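Category: Housing & Neighborhoods > Grant Updates

Kırmızıgül Street Home Repair Fund: Progress Report to Skernevent
May 2, 2018

Dear Nurhan Altıntaş and everyone at Skernevent,

I hope spring has reached you too! Thank you again for your patience over the winter, when the permits had us all tapping our fingers on the table.

Your December payment let us reopen the list, and 671 homes have now had a first visit. Most are older row houses between the rail yard and the school, bought years ago by families who would like to stay put (and who are tired of getting postcards from people offering cash). The average repair bill came to $2779, a little under our budget, with roofs and front steps taking the biggest share.

The landlord side has gone slower. Rotiteo, who manage the corner apartments, signed the rent agreement in the end, but they wanted the wording on late fees changed twice, and that ate up most of a month. Two smaller owners are still thinking it over. I'd rather wait for them than push.

We have $3429 left in the paint and sealing line and would like to move $1120 of it to the appraisal clinic, which filled up on its first evening. Could you let us know if a letter is enough for that?

Warmly,
Ashley Bunting

Comments (2)

Dee M.: My mother's steps got done in March. Lovely crew, very polite.

parkside_owner: Will the appraisal clinic run again? I missed the sign-up.

Contact us | © 2018 Sastisness Housing Trust | Back to top

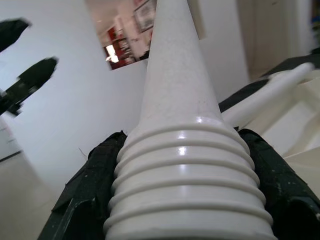
White plastic piece with a ribbed base and tapered spout.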